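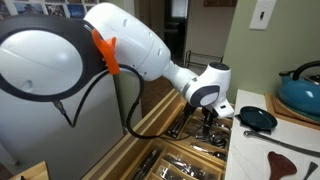
Kitchen drawer FAQ

I get the same handful of questions about silverware drawers over and over, mostly by email and sometimes from my sister-in-law's whole book club at once, so I finally sat down on a Sunday and typed up my answers. I sort and set up kitchens for a living (small ones, mostly, in old houses with drawers that stick), and everything on this page is just what I do in my own kitchen and in other people's. If you do it differently and you can find a fork in the dark, carry on!

Where do I even start?

Take it all out. Every last thing, including the takeout chopsticks and the birthday candles and that one key. Put it on a towel on the counter so it doesn't clatter, and then look at the bare drawer for a minute. People want to skip this and just nudge things around, and I get it, but you can't see how much room you have while it's full of stuff. Vacuum the crumbs with the skinny attachment, wipe it with a barely damp cloth, and let it dry while you sort.

Forks, knives, spoons: what order?

I go knives on the left, forks next to them, spoons behind. I know the table setting is the other way around, and I've had letters. I'm left-handed and I reach for a knife first when I'm making lunch, so that's where they live. Pick the thing you grab most and give it the easiest slot, right near the front. For most families that's forks or teaspoons.

Whatever you pick, leave it alone for a couple of months. Your hands learn it faster than your head does, and if you keep changing the order everyone in the house will hate you a little.

Should the tines point toward me or away?

Away. You want to pick things up by the handle, so the handles go toward the front of the drawer and the tines and blades go toward the back. I feel strongly about this one! The part that goes in your mouth shouldn't be the part everybody's fingers land on.

Do spoons need to be nested?

They'll nest themselves if you drop them in facing the same way, and then you can fit a surprising number in a narrow slot. I don't line them up perfectly. Teaspoons and soup spoons in the same stack will drive you up the wall though, so if you have the compartments, split them. If you don't, teaspoons on top.

Wood or plastic dividers?

I like wood, and I like it best when the partitions are thin. Thick ones look very sturdy in the store and then you get home and realize you've given up an entire row of forks to them. Light wood also makes it easy to see what's in there, especially dark handles, which disappear completely in a dark drawer. Plastic trays are fine and you can throw them in the sink, so if you have toddlers or a leaky honey jar, get plastic and don't feel bad.

Which insert do you use?

At home I have a Grasier, the plain one with movable partitions. I've had it long enough that one of the little slats has gone wobbly and I've wedged it with a bit of folded card. For rentals I usually put in a Dekex tray because it expands and you can take it with you. I bought both myself, and no one pays me to say so.

How do I measure for one?

Measure the inside of the drawer, not the front. Width, depth, and then height, and please do height, since a tall insert in a shallow drawer will catch on the frame of the cabinet and you'll only find out when it jams shut. Measure at the back as well as the front because old drawers are hardly ever square. Then buy a hair smaller than you measured and fill the gap with a strip of cork.

The person who built my own cabinets (the workshop is called Rivadeneira, and they're lovely and extremely slow) told me to bring a paper template to the store. It felt silly carrying it in. It worked great.

How many compartments do I need?

I'd say 6 is comfortable for a regular household: knives, forks, small forks, soup spoons, teaspoons, and one for the odd stuff. You can do it in fewer if you don't own small forks. Once you go way past that, you end up with slots that have one corn holder in them, and then you're buying corn holders to keep it company.

How much silverware should I keep in the drawer?

Less than you've got, probably. Think about how many people eat at your house on a normal day and how often you run the dishwasher. Two people who run it every other night are fine with eight of each. The rest can go in a box up high for when company comes. I once emptied a single drawer and counted roughly 100 teaspoons, and the couple it belonged to drank their coffee black.

My knives and forks don't match. Does that matter?

Not one bit. My knives have dark handles and my forks are plain stainless, and I've come to prefer it. You can tell what you're grabbing out of the corner of your eye. If you do mix sets, try to keep the lengths close so they all sit flat in the same slot.

Can sharp knives go in the same drawer?

Table knives, sure. Steak knives I'll allow if they have their own slot and they all face the same way. Chef's knives and paring knives, no. They bang around and get dull, and sooner or later somebody reaches in without looking. Put those in a block, on a strip, or in a proper slotted holder in a different drawer.

Everything slides around when I open the drawer. Help!

Usually one of two things. Either the insert is too small and the whole tray is shifting, or the compartments are too wide for what's in them. For the first, cut a piece of that rubbery shelf liner to go underneath. I use the Rallia kind, order number 2256, and one roll has lasted me ages. For the second, add a partition if yours move, or put the big serving pieces in the wide slot and give the forks a narrower one.

Also check how hard people are shutting it. I have a slammer at my house and there's only so much that liner can do.

Should I line the bottom of the wood?

I don't anymore. I used to cut felt for every slot and it looked gorgeous for about a month, and then it was full of crumbs I couldn't get out. Bare wood wipes clean in no time. If the wood's rough and snagging the cloth, give it a light sanding and a coat of food-safe mineral oil, then leave it open overnight before you put anything back.

Can I put silverware away damp?

Please don't. Wood hates it, and you'll get gray marks under the spoons. I open the dishwasher, pull the basket out and let it sit on the counter while I do something else. Then a quick rub with a dry towel and in they go. If you've already got marks, very fine sandpaper along the grain takes most of them out.

How often do you redo yours?

A real empty-it-all-out job, twice a year, once in January when I'm sick of everything and once whenever I notice it. In between I pick out whatever's wandered in (rubber bands, always rubber bands) while I'm waiting on the kettle.

Where do the peelers and can openers go?

A different drawer! I mean it. The minute a can opener gets in with the forks, the garlic press comes too, and then the drawer won't close. Put the gadgets one drawer down, loose if you like, with a couple of open bins. If you only have one drawer in the entire kitchen, stand them in a crock by the stove and keep the drawer for what you eat with.

Got a question I missed? The contact form at the bottom of the site comes straight to me. Measurements are welcome, and if your drawer is one of those odd corner ones, put "corner" in the subject line so I know to make coffee first.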